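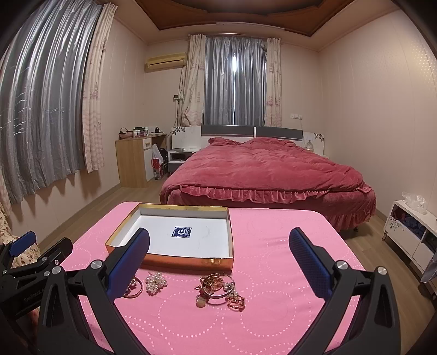 Figure 9.1 A shallow gold and orange box and three groups of jewelry on a covered table in a bedroom.

Chapter 9
Sorting and Storing Small Items

Small items take up little space in a home, yet they cause a large share of the daily searching. Keys, buttons, jewelry, batteries and sewing supplies are easy to set down and easy to lose. In Chapter 8 you worked with clothing and bed linens, where the main question was how to fold and stack. With small items the main question is how to group them, and the container comes second.

This chapter uses jewelry as its main subject. Jewelry is a good teaching material for several reasons. The pieces in one person's collection differ a great deal in shape and strength. Chains tangle, earrings come in pairs, and bracelets can scratch softer pieces. Most people also own more of it than they wear, so a sorting job always includes some decisions about what to keep close at hand.

Key terms
cluster
working surface
holding box
daily set
tangle point

9.1 Before You Begin

Choose a working surface that is flat, steady and large enough to spread everything out with space between the pieces. A small table in the bedroom is usually better than the bed. Bedding shifts when you lean on it, and small pieces slide into the folds. Cover the table with a cloth. The cloth keeps pieces from rolling and protects both the tabletop and the jewelry. A plain cloth makes tiny parts such as earring backs easier to find, but a patterned one will do if the light is good.

In Figure 9.1 the table has a bright pink cloth printed with dotted white curves and circles. The jewelry lies in three clusters in front of an open box. A cluster is a group of items placed together on the working surface, with clear space around it. Leaving that space is the most useful habit in this chapter. Once two clusters touch, pieces drift from one to the other and you will have to sort them again.

9.2 Choosing a Holding Box

A holding box is any open container that stays on the table during the work. It does not have to be the place where the items will finally be stored. Gift boxes, the lids of shoe boxes and shallow trays all serve well.

Look for low walls. With deep containers people tend to drop things in without looking, and the lower layer is soon forgotten. A light-colored floor is a help too, as thin chains show up better against it. The box in the figure is shallow and has a white interior floor with a dark blue square label in the middle.

Place the holding box at the far side of the table or off to one side, where your sleeves will not catch it. Keep the area nearest you free for handling.

9.3 A Case to Follow

Rohani Wattimena kept her jewelry in a dresser drawer for 13 years. When she moved to a smaller apartment in July, she emptied the drawer onto a tray and took the tray to a table. She made her first clusters by type: necklaces, bracelets and earrings. This worked until she came to the matching sets, which belonged to two clusters at once. She started over and grouped the pieces by how often she wore them – every day, on some weekends, hardly ever. The second sort took her around 2 hours, most of it spent on knotted chains.

We will return to her choices in Section 9.6, where they are compared with those of Amos Park, who sorted a box of inherited pieces he did not plan to wear at all.

Activity 9A
Work with a partner. Collect a handful of small items from a desk or drawer and spread them on a cloth. Without talking, each of you writes down one way to form clusters. Compare your answers, then try both. Record how many items did not fit anywhere in each method, and keep the record for Activity 9C.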